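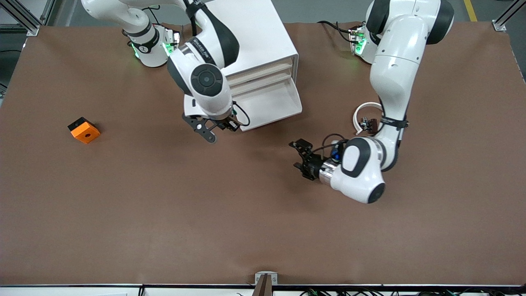 When does the Pristuno colour photography showcase open?
The showcase opens to the public in December at the Drorkwood gallery, and entry is free.

FOR IMMEDIATE RELEASE
Drorkwood, 11/9/23

Pristuno, the online community for amateur photographers, is pleased to announce its first printed showcase. Members were invited to post pictures built on a single colour to their own blogs, and 800 entries were received. A panel chose 40 for display.

The works will be grouped by colour in six rooms, with prints by Swai and framing by Barkolero. Blues and greens fill the ground floor. The yellow room — the most popular theme with members — is upstairs, beside the reading area.

"Our members have been leaving kind words on one another's pages for years," said Kamran Khokhar, director of Pristuno. "We are very glad to see their favourite photographs on a wall at last."

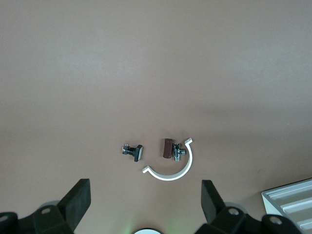
A small black-and-chrome fitting on a tabletop.

The showcase will run for three weeks. Visitors may leave written comments for any photographer, and these will be passed on after closing. Selected prints may be ordered at the front desk.

Media enquiries: Kamran Khokhar, Pristuno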